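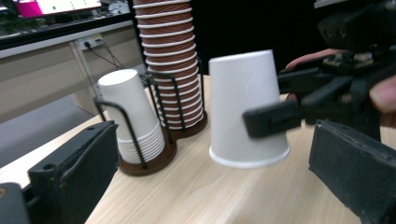 Search Rekodness Search Clear

Drinks table check, Kevundale office, 21st July
Checked by me (Theresia Pfister), with Loïc Brunet for the electrical bits

I'm doing the drinks table on its own this time. In May it got squeezed in under "kitchen, general" and we ended up with one line that said "fine", and then Houshang asked me what fine meant and I couldn't tell him! So it's item by item now, with my comments underneath, and I've put down the little things too. Marks are OK, WATCH or FIX.

1. Table steady, surface clean
OK. I leaned on it at both ends and it didn't rock. The light wood shows every coffee ring, and I'm fine with that, it means people wipe it. Please use the soft cloth and a bit of dish soap. Somebody had left a green scrubby pad in the sink and I've thrown it out before it gets anywhere near the finish.

2. Wire cup holder
OK. No sharp ends on the black wire. I ran my finger (slowly) along every loop and down to where they meet the base. The round wooden base sits flat. Benoît asked if we could put it through the dishwasher, and no, please don't, wood and dishwashers don't get along. Wipe it and dry it.

3. White cups stored upside down
OK, and I'm so pleased about this one because I've been going on about it forever. Rims down, bases up, so dust doesn't settle where your coffee goes. The stack in the holder leans a little. I don't mind a lean. If it leans enough that the top cup comes off when you bump the table, take a few out.

4. Striped cups
WATCH. Same way up as the white ones, which is good, but the brown and white stack is very tall for something standing behind another stack. You have to reach over the holder to get at it. I did it with my sleeve rolled down, the way a normal person would on a Monday morning, and I came close to taking the whole lot with me. I'd like it split into two shorter stacks, or else moved out to the side. Nadège thinks the striped ones should be in front anyway because visitors like them better. Fine by me, as long as I can reach both.

5. Rims and bases of cups
OK. I pulled a handful from each stack and looked at the rolled edge all the way around. What I'm looking for is a rim that has opened up, or a base that has come away from the wall. Didn't find either. The pulled ones went to the plant people for seedlings, so nothing wasted.

6. Creases and dents
WATCH. Okay, this is the one everybody has opinions on. My rule has been that a faint crease down the side is all right for cold water and not all right for coffee. Loïc says I'm being fussy and that a crease in the paper doesn't mean the lining has split. He may be right! But I can't see the lining, and neither can he, and a cup costs next to nothing compared with a scalded hand. So creased cups go in the cold water pile, and anything you can fold flat with two fingers goes in the recycling.

The same goes for anything else thin-walled and light that gets picked up by its middle. Squeeze it and you get that short diagonal line and a few wrinkles, and once they're in they don't come out. Pick cups up near the base, where they're stiffer. 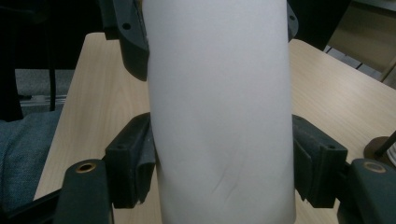
7. Spare cups in the cupboard
FIX. The carton from Maillard holds 1,000 and it's been sitting straight on the floor next to the mop bucket. Cardboard drinks up water, you know it does. It needs to go up on the second shelf, and the open sleeve needs a clip on it. I moved the carton myself but I couldn't find a clip, so for now it's a rubber band and good intentions.

8. Coffee machine, cord and plug
OK, Loïc did this part. Cord isn't pinched, plug isn't warm after a full morning, and the drip tray had been emptied. He also pulled the whole machine forward and cleaned up what was behind it. I won't describe that.

9. Hot water dispenser
FIX. The Rostix unit drips for a good while after you let go of the lever. Not much, but it lands right where your fingers would be if you were quick to grab your cup. Benoît is going to call them. Until it's sorted there's a sticky note on it that says WAIT in my best capital letters.

10. Lids and sleeves
WATCH. We have lids. We have two kinds of lids, and only one of them fits the white cups. A lid that almost fits is worse than no lid, and I've got the stain on my good blouse to prove it. Can whoever orders next check the size printed on the bag first? Sleeves are fine, plenty of them.

11. Floor in front of the table
OK. Dry, no mat edges curling up. I'd still like a roll of paper towels kept nearby, as people currently walk to the restroom and back while the puddle just sits there.

12. Trash and recycling
OK. Both bins had liners in. Cups with liquid still in them are going into the paper bin, though, and I emptied three into the sink before I gave up counting. Tip it out first, please!

To do before the next check
Split or move the striped stack: Nadège
Clip for the open sleeve of cups: me
Call about the drip: Benoît
Lid size: Houshang, when he orders
Paper towels: me again, I suppose

Comments

Houshang Pakzad
Thanks for this, much more useful than "fine". I'll order the lids this week. Do you want the old ones kept or tossed?

Theresia Pfister
Keep them if they fit the striped cups. I haven't tried! Could you?

Loïc Brunet
For the record I still drink coffee out of creased cups and I'm in perfect health.

Nadège Pruvost
Striped ones are in two stacks now and off to the side. I left the wire holder where it was. Could we get a second one? They look lonely standing there by themselves.

Benoît Hoarau
Called about the drip. They're sending a new washer and I'm supposed to fit it myself, so maybe leave the sticky note up a bit longer.

Related
Fridge and freezer check, with comments
Step stools and ladders: what I look at
First aid box refill list
Spring kitchen check, general (May)

We use cookies to remember your settings on this site. Accept Decline Read more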